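Sketholm Lodgings: questions we get asked

Updated as and when. If yours isn't here, ring the office, Friday afternoons are quietest. Please read the page first though, most of it is on here somewhere.

What is it you do?

We match people with a spare room to people who need one. Mostly staff and students at Skotmont, some at the hospital, a few who've just moved to town and want somewhere while they look. We don't own any rooms. We don't manage them either. We introduce, do the paperwork, and pick up the phone if it goes wrong.

How many rooms have you got?

46 on the list at the moment. September it drops to almost nothing, then it fills up again. If you're looking for September, ask in June. Everyone leaves it.

How much is a room?

Usually starts at 400 a month with bills in. More for own bathroom, more near the station. Less if you're out past Talpur and don't mind the bus. The householder sets the price, we only tell them if it's daft. Monday to Friday lets are cheaper, ask.

Do bills in mean all bills?

Gas, electric, water, broadband, council tax. Not food, not your TV streaming, not phone. If a householder wants to cap heating it has to be in the agreement with a figure next to it. "Within reason" isn't a figure. We've had that argument.

What has to be in the room?

A bed with a proper mattress (no sofa beds for anything over two weeks), somewhere to hang clothes, a window that opens, curtains or a blind, a door that shuts. A desk and chair for students, and a desk is a desk, please, a tray on legs does not count. Enough room on it for a laptop and a book at the same time. Lamp of some kind. A socket the lodger can reach without moving the bed, you'd be surprised.

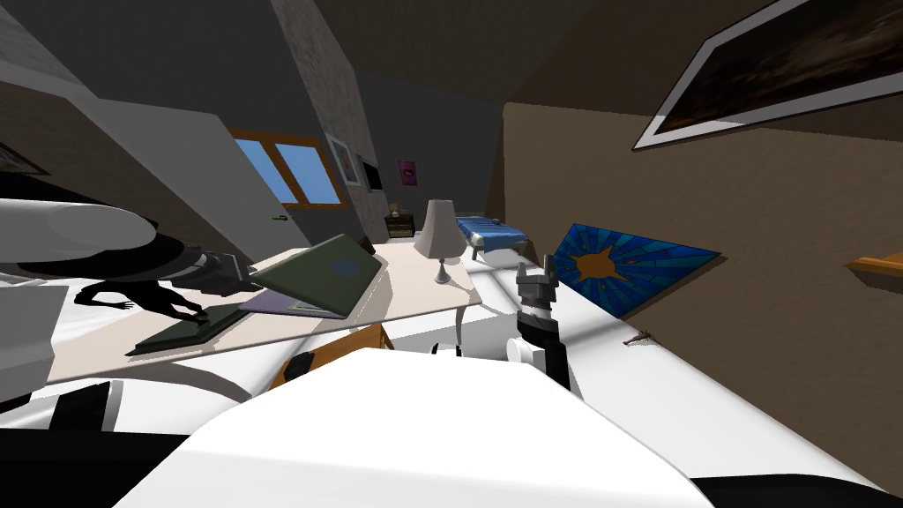
Bedding is up to you. Most householders do the first set and the lodger buys their own after that. Say which in the listing. Same for towels. Kettles in bedrooms, we'd sooner not, some insurers get funny about it.

Can I put a lock on the bedroom door?

Householder's choice. If there's a lock the lodger gets a key and you keep a spare, and you don't use the spare except for an emergency. A leak is an emergency. Wanting your mugs back is not.

Am I a landlord now?

Sort of. If you live in the house and share the kitchen or bathroom, the person is normally a lodger, which is a simpler arrangment than a tenancy. If you live somewhere else it's a different thing altogether and we can't help, you want a letting agent. Not sure which you are? Get advice before anyone moves in. We're not solicitors and this page isn't legal advice.

Do I need to tell my mortgage company / landlord / insurer?

Yes, yes and yes. In writing. We ask to see the reply before we list you. It holds people up but we've stopped making exceptions.

What about tax?

There may be an allowance for letting a room in your own home, check the current figure with the tax office yourself. Keep a note of what comes in. A notebook will do. One of our householders took 2,513 over a part year, had it all written down in the back of a diary and had her form done in one evening.

How long does matching take?

Anything from two days to never. Things that slow it down: no photos, no pets allowed AND no visitors AND no cooking after seven, a price with nothing to back it up. Things that speed it up: parking, a cat, being able to move in midweek.

What happens at the viewing?

You meet at the house, daytime if possible. We'll come along to the first one if either of you wants. Look at the room, the bathroom, the kitchen, your shelf in the fridge. Run the shower. Ask what time people get up. Ask about the heating, when it goes on and who's allowed to touch it. Don't agree anything on the doorstep, go home and ring us by the next evening.

Householders, be in. Don't leave it to your teenager.

There's mould. Who sorts it out?

Householder if it's the building, lodger if it's wet towels on the radiator with the window shut all winter, and in practice it's nearly always a bit of both so talk before you get cross. Ten minutes of window open in the morning helps more than any spray. Extractor on when you cook. Don't push a wardrobe flat against an outside wall, leave a hand's width. Check low down once a month, right into the corner of the room as in the picture, the bit you never look at once the furniture's in. Wipe it early if you find any, tell the other person the same day, and if it comes back in a week ring us.

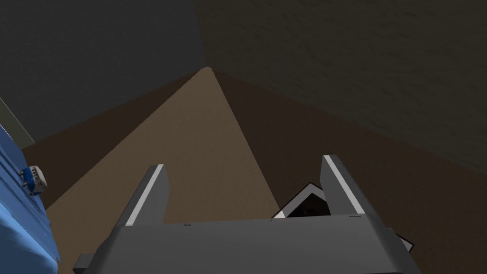
Repairs otherwise: lodger reports, householder fixes, both write down the date. Boiler or no hot water, same day. Dripping tap, a week or so. Wobbly things, before somebody gets hurt please.

Deposit?

Up to a month's rent, paid before keys. Get a receipt. We take an inventory on moving-in day, both of you sign it, and the same sheet comes out again at the end. Fair wear is fair wear. A mark on the carpet where a chair's been is wear. Iron shaped hole isn't.

Do you use an app?

For payments, yes, Zoketti. Rent goes through it on the first of the month and both sides get a recept by email. If you don't get on with apps a standing order is fine, let us know so we don't chase you. No cash in envelopes. We can't help with cash in envelopes if it goes missing.

Can I have guests overnight?

Whatever the agreement says. If it says nothing, ask each time. Most households settle on two nights a week. Somebody who's there five nights is a second lodger and the householder can reasonably want more money, or want them gone.

Can I work from home in my room?

Put it on your form. Some householders love having someone in for parcels, some took a lodger on the understanding the house would be theirs till six. Nights are the same, if you're on shifts say so up front, then nobody's hoovering outside your door at ten in the morning. We ask about this now on both forms after a few comments last year.

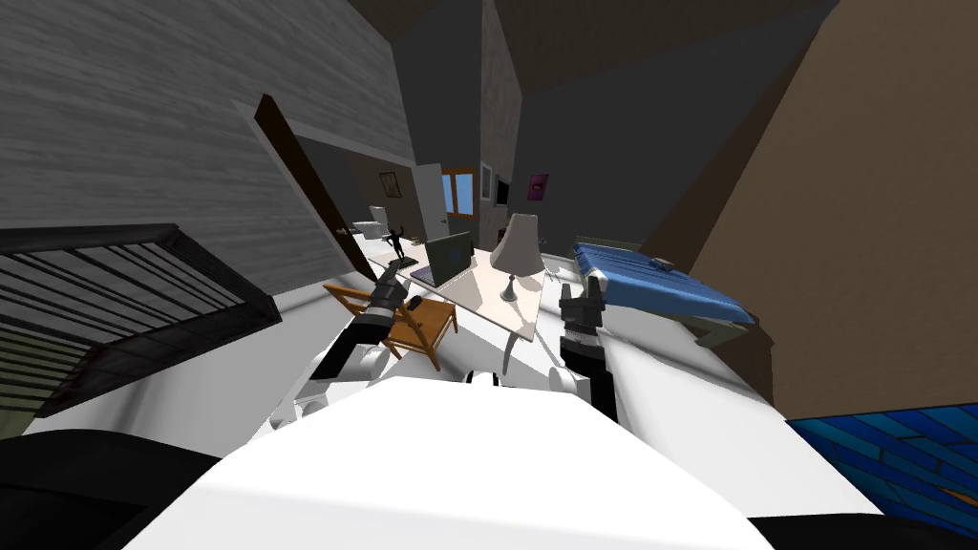 Pierina Pagano wrote in that the form should ask about phone calls as well as hours, as her lodger was in the room all day, no bother at all, but on speaker through a thin wall till gone five. Good point. It's on the form now, question nine. She also said a rug and a pair of headphones did the trick and he's still there, so no need to panic if you've got a talker.

How much notice?

Four weeks either side is what we put in the standard agreement. You can agree something else as long as it's written down. First fortnight is a trial, either of you can call it off with a week. Don't feel bad about using it. Better then than at Christmas.

What do you charge?

Lodgers, nothing. Householders pay one fee once someone's moved in and stayed past the trial. No match, no fee. Current fee is on the form. If the lodger leaves inside three months we look for the next one free.

Do you check people?

ID for everybody, two references for lodgers, a home visit for householders. We've placed 800 people since we started doing it this way and the visit is the bit that's saved us the most trouble. It takes half an hour. We look at smoke alarms, the gas certificate, the room, and have a cup of tea.

My lodger and I have fallen out

Ring us before you send the long text. We'll talk to each of you seperately, then together if you both want. Usually it's washing up, heating or the bathroom in the mornings. If someone feels unsafe that's different, call the police first and us second.

Can couples share a room?

Some householders say yes, most say no, filter by "two people" on the list. Expect to pay more.

Can I bring my own furniture?

Small things, ask first. A chair you like, a bookcase, your own lamp. Beds, no, unless the householder has somewhere to put theirs. Anything you bring goes on the inventory with your initials so it goes home with you.

Pets?

Theirs, often. Yours, rarely. We do have one house that'll take a rabbit.

Where do I send the form?

Drop it at the office or email it, photo of it is fine if we can read it. Sign both pages. People forget page two.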